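Equipment Review Meeting, April
Minutes taken by Estrella Trujillo

I got roped into taking notes again, so these are in my words and in the order things came up. Jacinto Cárdenas ran the meeting from 1:30 p.m. and we had the Meesuk crew on the line for the first half.

1. Last month's minutes
Approved with one fix. I had written that the Katau quote was for a single arm, and it's for the pair, with both pendants and the mounting plates. Sorry, everybody!

2. The Katau two-arm kit
Most of the meeting went here. Jacinto went over what's in the kit under review: two arms, grippers, the teach pendants and a year of phone support. The base price is $3,970 per month on the lease plan. Bondard came in at $3,217 for something similar, but their support is email only, and after last winter I'd pay a fair bit to hear a human voice when an arm faults out (I said so, twice).

Meesuk asked how much table it takes up. Jacinto said to plan on a big one, and he likes the brown paper top with the tape grid, so you can call out a cell when you want to say where something goes. Their side asked whether the tape is part of the kit. It isn't – any masking tape will do.
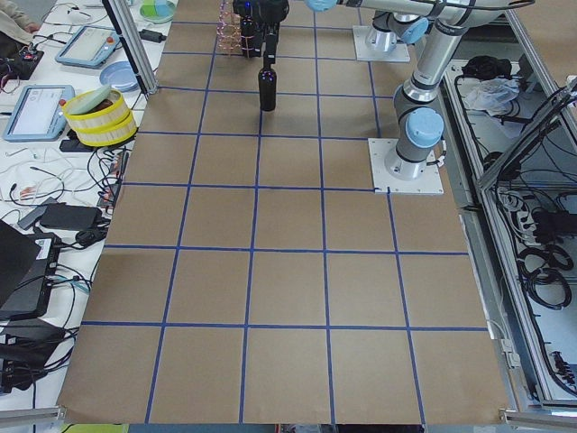 3. The bottle task
We picked wine bottles and a wire rack for the review because Meesuk packs gift sets and this is close to what their people do by hand all day. Glass is slick, the rings are thin, and there isn't a lot of room for a gripper to be wrong. I was all for starting with cardboard boxes and I was outvoted, which is fine, I'm over it.

Jacinto wants the neck grip written into the test sheet as the standard one. Meesuk wondered about labels getting scuffed, and he pointed out that a neck grip stays clear of the label on most of their bottles. They also asked for angled placement to be scored separately from straight-down placement, and we all agreed to that.

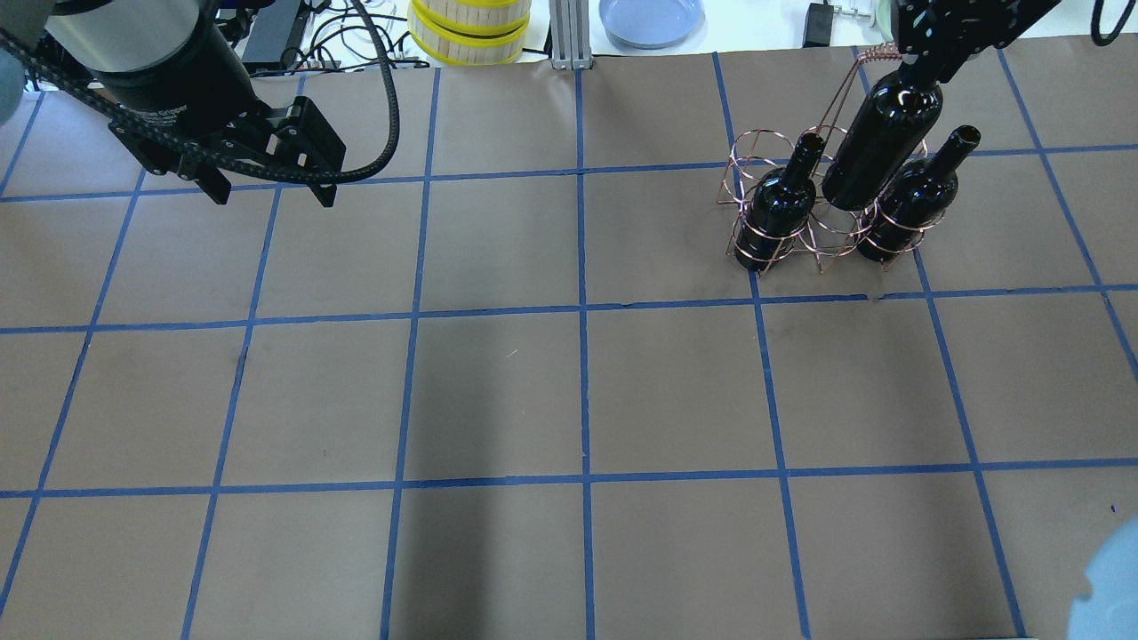 One bottle held at a slant at the copper-colored rack, two more standing in it.

There was some back and forth over how many cycles we need before we sign anything. Meesuk said 1000. Jacinto thought that was a lot for a lease with a 60-day exit, but they're the ones who'd be living with it, so 1000 it is. A dropped bottle stops the count and gets its own line in the log, with the grid cell.

4. Wrist cameras
These are an add-on from Brotow, $2,846 for two, installed. I went in thinking we could skip them and came out on the fence. A view from up close is handy when you're teaching a pose and the rack is in your way from every other side.
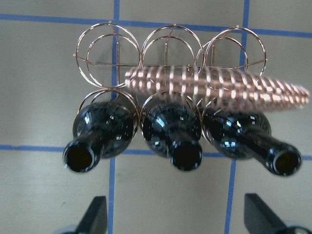 Jacinto would like them left in the quote for now and priced again once the cycles are done. Meesuk asked if we could lease those too. Brotow only sells them outright, as far as any of us know, and I said I'd write and ask.

5. Cables
Short one. I'd like sleeves or trays priced into whichever kit we choose – neither quote has any. Jacinto agreed, and he'll ask Katau and Bondard the same question in the same words so we can compare.

6. Action items
Jacinto: finish the test sheet with the two placement scores, send it to Meesuk, ask both vendors about cable trays.
Estrella: write to Brotow about leasing, correct last month's minutes, find out if Bondard sells phone support as an extra.
Meesuk: send us their bottle sizes and a couple of their own racks.

We wrapped up at 2:45 p.m. Next meeting is in May, same room, and Jacinto is taking the notes.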